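I'd been at Covport since half past eight on Friday, eating their biscuits and getting under everyone's feet, when the packing cell did the thing I'd come to write about. It stopped, arms in mid-air, and a little alarm went off that sounded exactly like my microwave.

Gatex, who built the cell, had let me read the fault log on the train up (thrilling stuff!). It covered 1,866 packing runs, and 1,030 went through without a hitch. A surprising share of the rest came down to one thing – see-through plastic.
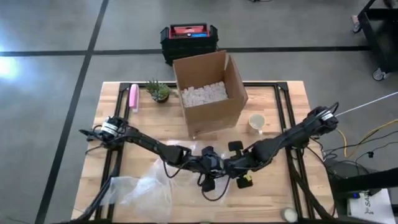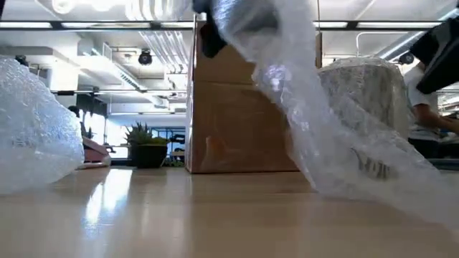
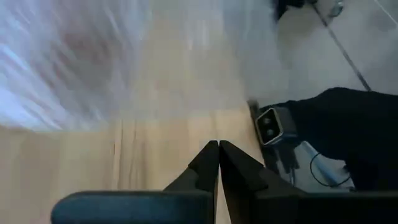
I pack boxes badly myself, so I had every sympathy. The stop I saw was logged as a "lost grasp", meaning the software thought the gripper had let go when it was still holding on. Clear film is a pig for cameras. In the close-up from the gripper, the plastic is just a whitish smear and you can see the tabletop through the haze, so I'm not sure I'd have known where the bag ended either. The old software made a guess and pulled harder. On a bad day in March it did that 4 times before lunch, and the last one snapped a finger pad clean off.

Nowadays it gives up after 30 seconds and waits for a human, and you can't restart it until the guard switch has been reset by hand. The engineers grumble about the walk. I rather liked it – it gave me time for another biscuit. Their Tuncombe site gets the same update next, once the spare pads turn up.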